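## Collecte des petits appareils : ce qui change en septembre

La collecte des petits appareils électriques reprend en septembre dans les locaux de l'association, avec des horaires élargis et un nouveau point de dépôt à l'entrée de la cour. Les usagers peuvent y laisser tout ce qui se branche ou fonctionne avec des piles, à condition que l'objet tienne dans les bras d'une seule personne. Les réfrigérateurs, les lave-linge et les téléviseurs restent du ressort de la déchetterie.

L'an dernier, 400 appareils ont été déposés et 153 sont repartis en état de marche, soit vers leur propriétaire, soit vers la boutique. Les autres ont été démontés pour les pièces ou confiés à la filière de recyclage. Les grille-pain et les cafetières arrivent toujours en tête, suivis des lampes, des radios et des jouets sonores.

Monique Joly, qui coordonne l'atelier, rappelle quelques consignes. Les piles doivent être retirées avant le dépôt et placées dans le bac prévu près de la porte. Les batteries gonflées ou percées ne sont pas acceptées sur place : il faut les apporter directement à la déchetterie et prévenir l'agent à l'accueil. Pour les téléphones et les tablettes, pensez à effacer vos données et à désactiver le verrouillage du compte. Un appareil verrouillé ne peut pas être remis en circulation et part aux pièces.
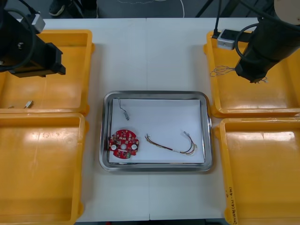 *Circuit imprimé rouge, câble gris et fils de couleur sur un plateau en inox.*

Le tri des pièces détachées a été revu pendant l'été. Les moteurs, les câbles, les cartes et les connecteurs sont désormais rangés séparément, et chaque lot porte le nom de l'appareil d'origine quand il est connu. Le catalogue est tenu dans le logiciel Fornitz, consultable depuis le poste de la boutique. Les adhérents peuvent réserver jusqu'à 6 pièces par mois, sans frais. Passé ce nombre, une participation libre est demandée.

La permanence de réparation accueille le public à partir de 14 heures, sur inscription. Comptez plus de 3 semaines d'attente pour un diagnostic en ce moment. Apportez le chargeur et, si vous l'avez encore, la notice. Les appareils réparés sont à retirer dans le mois qui suit l'appel. Après ce délai, ils rejoignent la boutique.

L'atelier recherche aussi du matériel : tournevis de précision, multimètres, pinces coupantes et boîtes de rangement avec couvercle. Les dons se font au comptoir, aux heures d'ouverture de la boutique. La fiche d'inscription à la permanence est disponible au même endroit.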